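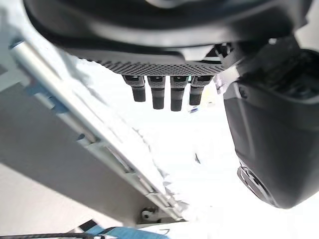 Greer Semple
Workshop coordinator, Fineck

The light-grey aluminium rail with the grooves along its length is now our standard stock for benches, shelving and stands. Until May we were buying two different profiles, and the brackets for one did not fit the other. Rory Cowie has gone through the store and put the older profile on the bottom rack, marked with red tape. Please use it up for odd jobs and keep it out of anything new.

Full lengths are on the wall rack by the saw. Offcuts over 600 mm go back on the rack, and shorter ones go in the crate underneath. Anything under 100 mm can go straight in the metal recycling. Wipe the grooves out before you put a piece back, as swarf left inside stops the nuts sliding.

Bench uprights should be cut to 1590 mm, which leaves room for the light fitting. Catriona Kerr has the drawing if you need it. End caps and corner brackets are in drawer 7, and the hex keys hang on the side of the same cabinet.

The next order goes in at the end of the month. Tell Finlay Matheson what lengths you want before then.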